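Booking a Shared Workspace at the Flurnbridge Center
Guidance for members and visiting groups
Last reviewed 16/02/2021

The Flurnbridge Center offers shared workspaces to registered members and to groups visiting under a written agreement. This page explains how to request a space, how to change or cancel a booking, and what is expected at the end of each session.

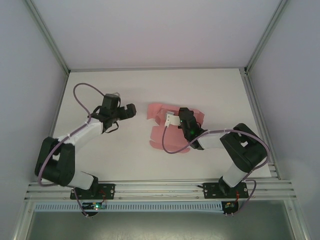
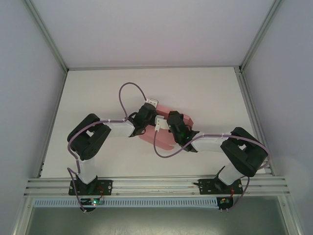 Both views: two robot arms mounted side by side on a rail at a white work surface.

Before you begin

You will need an active membership number and the name of the person who will be responsible for the session. Visiting groups should also have their agreement reference at hand. If your membership has lapsed, renew it first through the Membership page. Requests made under a lapsed number are removed from the queue overnight.

Step 1. Choose a space
Sign in to the booking system, Mugo, and open the Spaces tab. Each entry lists the floor area, the power supply and the hours of access. Spaces on the lower level close at the same time as the front desk. Spaces in the Pisier Wing may be used in the evening by members who have completed the building induction.

Step 2. Select a time
Bookings are made in blocks of 45 minutes. A member may hold no more than 2 blocks in a row without approval. If a longer session is required, select "Extended use" and state the purpose in a sentence or two. Extended requests are read by Subira Bakilana in the bookings office, and a reply is sent by email.

Step 3. Enter the session details
Give the number of people attending and list any equipment you plan to bring. Items weighing more than 40 pounds must come in through the loading entrance on the north side. Please enter the size of large items as well, including packaging. The passenger elevator is not to be used for deliveries.

Step 4. Confirm the request
Check the summary and select Confirm. A reference number will appear on the screen and will also be sent to the address on your account. Bring this number with you. The front desk cannot search for bookings by project title.

Changing or canceling

Open My Bookings, select the reference number, and choose Change or Cancel. Changes may be made until noon on the day before the session. After that time, call the front desk on extension 52. A block left unclaimed for 20 minutes past its start may be given to the next person on the waiting list.

Leaving the space

Return chairs and portable screens to their marked positions. Report damage on the form kept inside the door, even if it was there when you arrived. Materials that must stay overnight need a storage label, available from Bakari Swai at the front desk. Unlabeled materials are moved to the holding room and kept until the end of the month.

Recurring bookings

Groups that meet regularly may apply for a fixed block each term. Applications open in October and are made on the Recurring Use form, signed by the group's responsible person. Holding a fixed block in one term does not carry it over to the next.

Questions about visiting agreements should be sent to Dorian Carré, Member Services. Problems signing in to Mugo should be reported through the Help link at the foot of the sign-in page.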